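Members of the Temar Housing Association will be aware that the refurbishment of Makori Court is now in its second year. For this edition the Association spoke to Victor Minja, Head of Resident Services, on the subject of noise between flats, which remains the most common cause of complaint in the building.

Mr Minja has worked in housing for most of his career and joined the Association from Zornow, where he managed a block of similar age. He was asked first why noise had become such a pressing matter at Makori Court.

"The building was put up quickly and the floors are thin," he said. "When carpets were the rule, people heard very little of each other. Over the years many residents have taken them up, quite lawfully, and the sound of ordinary life now travels further than it did."
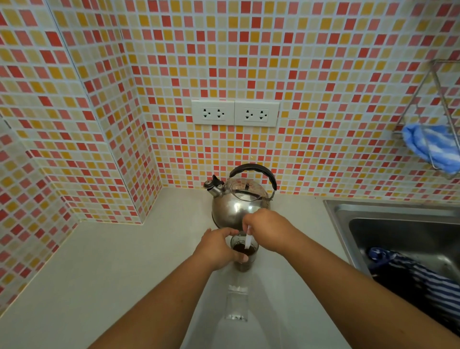
The Association received 2202 contacts from residents last year on all subjects. Mr Minja declined to give a separate figure for noise, explaining that many calls begin with one concern and end with another. He did confirm that most cases involve footsteps, doors and televisions. Parties account for very few.

"We are often asked to take sides, and we are slow to do so," he said. "A person who works nights has every right to sleep in the day. The family upstairs has every right to walk across its own floor. My officers begin by visiting both homes and listening."

Under the present policy, a resident who reports a noise is offered a visit before any letter is sent to the neighbour. Mr Minja regards this as the most useful change made during his time in post.
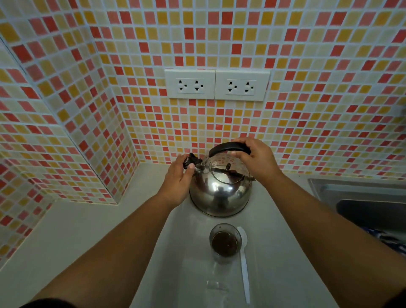

Asked about the cost of better floors, he was cautious. The contractor, Rastar, has laid a trial underlay in a small number of flats, and the Association has set aside over 3000 pounds for testing. Results are expected in April.

"I would ask residents to wait for the report," he said. "The underlay may help with footsteps. It will do little for voices, which tend to pass through the service ducts, and those are a separate piece of work." 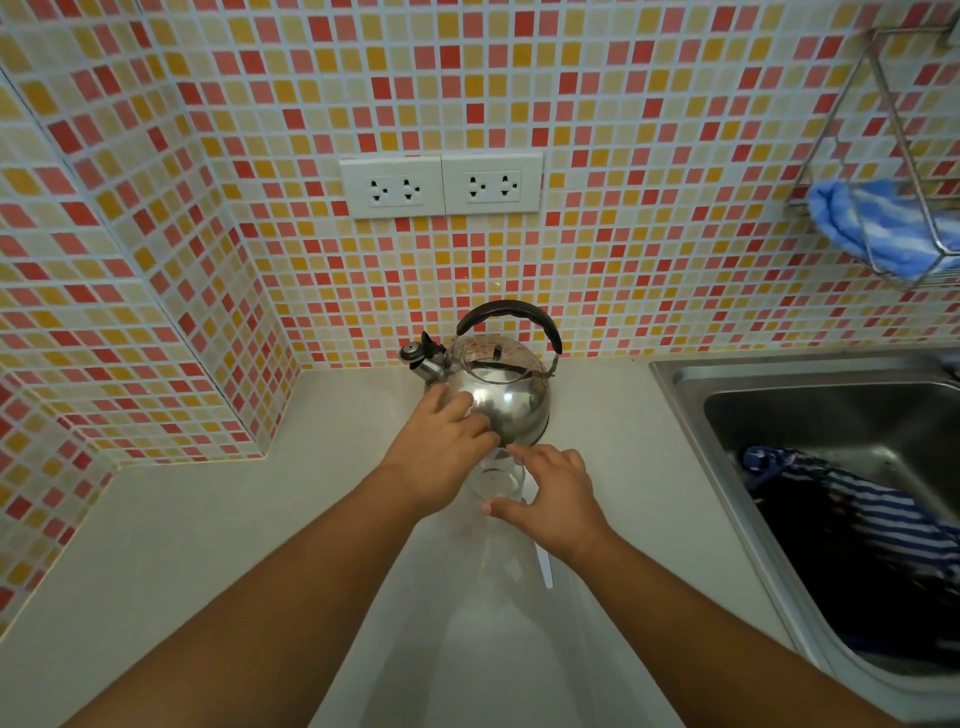 Kitchens present a difficulty of their own, as many share a wall with the bedroom of the flat next door. Hard finishes do nothing to soften sound, and a metal kettle put down on the worktop in a corner lined with small tiles may be heard more clearly than its owner supposes. Mr Minja suggested a cork mat beneath such items, and felt pads on the inside of cupboard doors.

He closed by asking residents to report problems early. Calls are answered until 6 pm, and visits can be arranged for the evening on request.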